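# Put the torque values back in the manual

Service manuals used to print a tightening torque beside every fastener. The last three I have been sent, for a Disolville pump, a Nirnov gearbox and a Drellitz air compressor, print "tighten securely" and refer the reader to an authorized dealer. I consider this a defect in the product, and it should be priced as one.

A torque value is a design output. Someone calculated the clamp load, picked a bolt grade and assumed a friction condition. The number exists in a drawing and costs one table cell to publish. Withholding it moves the error to the person holding the wrench, who will guess from thread size. On a dry steel bolt the guess may be adequate. On an oiled bolt in an aluminum housing, 90 newton meters can strip a thread that needed far less.
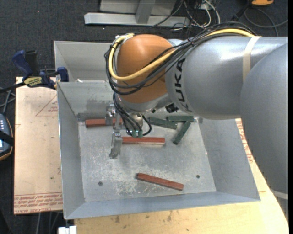 *Photo: Theerawat Chaiyaporn*

The usual defense is liability. A published figure can be misapplied, the argument runs, so silence is safer for the maker. I have not found this persuasive. The Nirnov manual is nearly 400 pages long and gives 12 of them to warnings. It states the oil volume to the milliliter, and an owner can misapply that as well.

The second defense is that the values change between revisions. Then print the revision. Parts lists already do this, and an 834-line parts list is harder to maintain than a torque table.

Buyers can ask for the table before signing the order. I now write it into the purchase terms, with lubrication condition and fastener grade stated for each value.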